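How to Budget for Your First Kitchen-Task Robot Arm (Simulate Before You Spend!)

Buying a first arm is a thrill, and I want you to enjoy it. I also want you to have money left when the box arrives. When Lama Rizk and I planned the setup for our small lab, we did nearly all the deciding in simulation, and I'd do it that way again in a heartbeat.

Step 1. Write down the tasks, in plain words

"Household manipulation" won't help you choose anything. "Pull open a drawer under a cabinet" will! Keep going until you have a page of jobs like that, then mark the ones you need in the first year. Shop for those and let the rest wait.

Step 2. Rehearse the tight spots

Load a kitchen model into your simulator, put a camera near the wrist, and drive the gripper into the awkward places. Corners are my favorite test. Fingers that look slim on a spec sheet can feel enormous between a counter and a cabinet door, and you want to find that out while changing fingers costs you an afternoon and no cash. 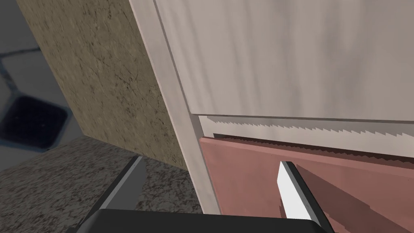
Simulated drawer approach, with the white finger pad at or very near the drawer front.

Try each candidate gripper on the same drawer from the same starting pose. Save a view like this for every one and put them side by side. Look at finger length, the width of the body behind the fingers, and how much of the drawer you can still see from the camera. Lama spotted a camera mount problem this way, and we crossed a whole bracket off the order.

Step 3. Build the budget in layers

Start with the arm and gripper, then add everything that touches them: mounting plate, cables, spare finger pads, emergency stop, a computer that can keep up. Our mounting plate and hardware came to $931, and I hadn't put a cent aside for it! Get quotes from at least 2 suppliers – we asked Ketach and Vistetti – and check whether shipping and training are included.

Step 4. Split the spending

We committed 75 percent of the money up front and held back the rest until the arm had been running for a while. That reserve went to pads and a better camera, neither of which we could have picked well on day one.

Step 5. Ask for a loaner

Send the supplier your task page and your saved views and ask for a demo unit. Hanan Jaber at Grenasora gave me that tip, and it works wonders – engineers love a specific question. Ask in October if you can, before everyone's year-end orders pile up.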